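Visit Report: Open Day at the Fevdale Mill and Bakery School

14 shares | 3 comments

The Riletti Foundation was invited in February to attend the annual open day at the Fevdale Mill and Bakery School. Members of our regional food education group attended the full program, which began at 9:30 a.m. with a welcome in the grain hall and closed with a tasting in the school kitchen.

The mill was rebuilt in 2000 after a long period out of use. It now grinds wheat and rye for the school and for a small number of bakeries in the valley. Visitors were taken through the building in groups, starting on the top floor, where the grain is cleaned, and ending at the bagging room. Our guide explained how the gap between the stones is set by ear and by touch, and how a small change affects both the feel of the flour and its temperature as it leaves the chute. The stairs between floors are steep, and guests with limited mobility were offered a separate talk at ground level.

The school enrolled 144 students in its current year. Most attend evening courses and hold other jobs during the day. The full certificate covers milling, dough handling, oven work, and basic bookkeeping. We were pleased to learn that the bookkeeping unit, dropped some time ago, has been restored at the request of former students who had gone on to open shops of their own.

Baran, the oven maker, had a stand in the courtyard and fired a deck oven for the afternoon. Loaves of 700 grams were baked in batches and sold at the gate, with the proceeds going to the student travel fund. The line was long by noon, and several members of our party did not reach the front of it. 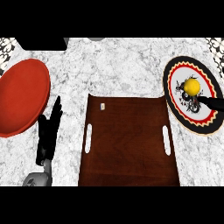
Service and presentation form a short unit in the second term of the certificate, taught with materials from the Brorura hospitality program. Students learn how bread should be cut, rested, and carried to a table. The instructor recommended a dark wooden tray with a handle slot cut into each side, set down on a pale surface such as marble so that the color of the crust is easy to judge. Our group felt that this unit could be lengthened, as questions on it ran well past the time allowed.

The Foundation thanks the school for its hospitality. Members who wish to attend next year should note that parking is limited and that the shuttle from the station does not run on Sunday.

3 comments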